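Open day at Jedlow
April 5, 2025

I drove out to the Jedlow open day with Flynn Mudgway, who had the spare ticket. Parking was behind the building and the sign for it was small, so we went past it twice. They gave us name tags at the door and put us in a group with people from Lasier.

The first hour was talks. Fiifi Ackah went through how they collect practice runs for the arm. A person does the task by remote control, the arm's movements get saved, and they do it over and over. The set he showed had 198 runs in it and he said they want 2,000 by June. I asked if the runs that go wrong get thrown out. He said they keep them but mark them, and that sorting them takes longer than recording them.

After coffee we went down to the lab. It was smaller than I expected - one room, with the work areas close together and office chairs on the other side of a clear panel. We stood at the side and kept our voices down.

The job was plain pick and place with groceries.
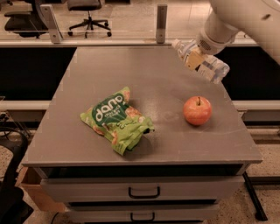

Borislav Milošević was running that station and took questions between tries. Most were about grip. Someone from Lasier wanted to know about bags, and he said soft packaging gives them more trouble than anything with a fixed shape. Flynn asked about glass jars and was told not yet.

We left at 4 and missed the last talk, the one on Maihi. If anyone has notes from it, please send them to me.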